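About the Gripper Bench
Posted in April by Celina Borkowska
Shared 16 times | 11 comments

Clornik is a small workshop in Samville that looks after handheld grippers. We don't make them. Other people make them, other people wear them out, and in between they come to us, usually in a box that once held a kettle.

We started because King-fai Liao owned a good set of screwdrivers and was too polite to say no. Word got round. First it was one pair of grippers with a sticky linkage, then it was the same pair again, and then Darius Cârstea took the room over the tile shop and bought a kettle of his own, at which point we seemed to be a company. The name came off an old door plate. We have never found out what Clornik was before us, though the post suggests it owed money.

What we do

Most of the work is pads, pivots and cables, in that order of frequency and in the opposite order of annoyance. The dark padding on the fingers is what touches everything, so it goes first. It frays along the top edge, then it tears, and somewhere between the two there is a long and happy period when it grips better than it did new. A fair part of our trade is telling people to leave their pads alone. We'd be richer if we didn't.

Pivots are slower to complain. A linkage that has picked up dirt will still open and close, only with a small hitch near the end of its travel, like a drawer in a rented kitchen. You feel it in the hand before you see it. Lachlan Te Moana can find a bad pivot with his eyes shut and has been asked to stop demonstrating this to visitors.

Cables are cables. They get looped over the corner of a table, leaned on, and caught in chairs. We replace them, we clip them, we send them home with a note, and the note comes back with the next cable.

How a pair goes through the bench

Every pair is logged at the door and given a number (the one on the bench as I write is 51). We look over both grippers before anyone picks up a tool. Then the fasteners are checked, the pivots cleaned, the jaws closed and held to the light to see whether the tips meet. If they don't meet, we find out why. If they do, we find out what the customer was complaining about.

After that comes the hand test, and this is the part people ask to watch. We put something small and awkward on a white board and work over it with both grippers at once, left and right, with a drawer organiser standing at the back. Big things are no use for this. Any gripper can pick up a tennis ball. A thin clear piece lying flat will tell you about tip alignment, pad wear and your own patience in a single try, and it's easy to lose, so keep the board clear of everything else.

The drawers are there for a second reason as well. Pulling one by its little lip is a decent check of how well the tips close under a sideways load, and pushing it shut again is a decent check of the operator.

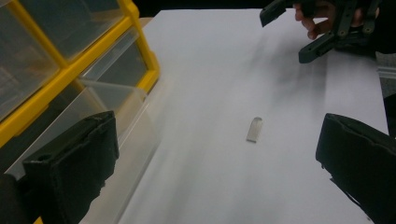 Small clear piece, white board, yellow organiser:

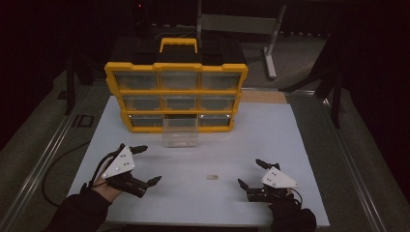
According to Aleksandra Baran, all of this is far too kind to the grippers. A proper test, she wrote in after reading an earlier version of this page, would be done at the end of a long day with tired arms, because that is when the tips start to arrive crooked, and she would like to see us judge a pivot then. She added that in her experience people blame the linkage for what is really a loose wrist, and that she had sent us two perfectly sound pairs herself before working this out. We checked the log. It was three.

She has a point about the tired arms, all the same. We now do the hand test twice, once in the morning and once after four o'clock, and write down both results. The afternoon column makes poor reading for the staff and hasn't yet told us much about the grippers, but Darius has ruled a line down the page for it and he doesn't like to waste a line.

Looking after your own

You can save yourself the postage on a good many faults. Wipe the pads with a barely damp cloth and let them dry with the jaws open. Don't oil the pivots. We know you have oil. Put it back. Tighten a fastener until it stops and then leave it, and if you've lost one, please don't send us the nearest thing from the bicycle shed, as we'll only have to drill it out. Store the pair side by side, cables hanging free, with nothing heavy on top.

If a jaw has begun to close unevenly, stop using it and send both grippers, even the good one. We match them as a pair, and the good one is sometimes the one at fault.

Costs and waiting

Pads are done while you wait, provided you're willing to wait in Samville. Pivots take longer. For anything electrical we use Duda, two streets over, who are excellent and can't be hurried by any method we have tried. We keep a plain record of each repair, known in the building as the Tisitz book after the stationer's mark on its cover, and you're welcome to a copy of your page. Out of the last 100 entries, 16 read "nothing wrong with it". We charge for those too, though less, and we do it with sympathy.

Visiting

Come up the side stairs. The bell works if you press it to the left. Mornings are better, for the reasons given above, and if the door's locked one of us has gone down to move the van.

Contact: Clornik, over the tile shop, Samville. Ask for Celina or King-fai.
Copyright Clornik. All rights reserved.
Back to top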